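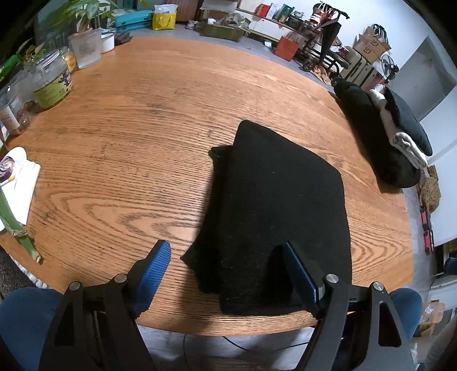

Wendora Handling Group
Minutes of the gripper trial meeting, 1st May

Present: trial lead, two operators, data lead, workshop, purchasing. Apologies from the Kanditz site.

The meeting opened with the January minutes, which were accepted with one correction. The item on finger springs should have read "replace at next service" and not "replace now". The springs have been left as they were.

1. Purpose of the trial

The trial lead restated what is being compared. The Rakena hand-held gripper with blue textured pads is up against the same gripper with the plain rubber pads supplied by Prasten. The job is folding clothing on a table. The camera stays on the tool in both cases, so that the only difference between sets is the pads.

Workshop asked whether the motorized arm would be part of this round. It won't. The arm goes back on the agenda once a pad has been chosen.

2. Blue pads, dark clothing

Operators reported on the black garment, which was the hardest item in the trial. Their main points were:

The textured pads take hold of a single layer well if the fingers come in low. Coming in steep, they tend to push the cloth along the wood.

A thick folded bundle is easy to pick up but hard to open, as the pads often take two layers together.

Fine lint collects between the nubs. Operators have been wiping the pads with a damp cloth at each break and would like a proper brush. Purchasing to look into it.

3. Two-handed work

Most sets were done with a gripper in each hand. Operators prefer this for anything with sleeves. One gripper holds the body of the garment down while the other brings the fold over.

The second gripper does come into view at the side of the recording. The data lead has no objection and wants those sets kept.

Light was a bigger concern. In some sets a patch of the tabletop washes out to nearly white while the black cloth beside it loses most of its creases. The data lead asked for the exposure to be locked before each set. Operators said the lock drops out whenever the battery is changed. Workshop will check whether the newer controller firmware holds the setting. 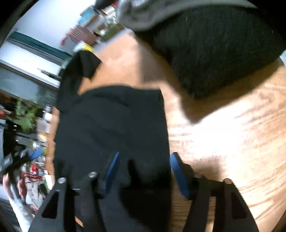

4. Results so far

The data lead has 3164 grasps logged across both pad types. The blue pads are ahead on knitwear and on anything heavy. The plain pads are ahead on thin shirts, where the texture can drag. Towels show no clear difference.

A further 100 grasps were thrown out for a timing fault between the camera and the finger encoder. All came from the same controller, and it has been taken out of use.

Kanditz sent written comments asking for the results to be split by colour of cloth as well as by type. Agreed. The data lead will do this for the next meeting.

5. Finger linkage

One operator finds the right finger stiffer than the left when closing on a fold. Workshop stripped the tool down and found nothing worn, but the pivot screws were not evenly tightened. They have been reset to the Rakena sheet. Operators are to note any return of the stiffness in the set log, with the set number, and carry on.

There was some discussion of whether pinching with one pad pressed into the cloth and the other open counts as a grasp or as a contact. It was left that a grasp is logged only when the fingers have closed. Anything before that is a contact.

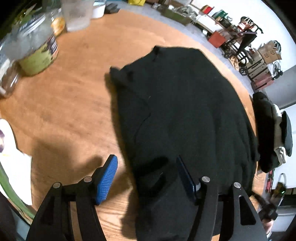 Blue textured pads, black garment on the round table, fold at the right-hand pad.

6. Prasten pads, second delivery

The second batch is late. Prasten has offered 13 pairs now and the balance later. Purchasing recommended taking them, and the meeting agreed. The batch number is to be written on the back of each pad before fitting.

7. Actions

Purchasing: accept the part delivery from Prasten; price brushes for the blue pads.
Workshop: check exposure lock on the new firmware; send the faulty controller back.
Data lead: split results by colour; circulate the grasp and contact wording.
Operators: repeat the thin shirt sets with the blue pads, exposure locked, 2 sets each.

8. Other business

Kanditz would like to borrow a pair of the hand-held grippers after this round. No decision until the repeat sets are in.

Next meeting to be set when the Prasten pads arrive.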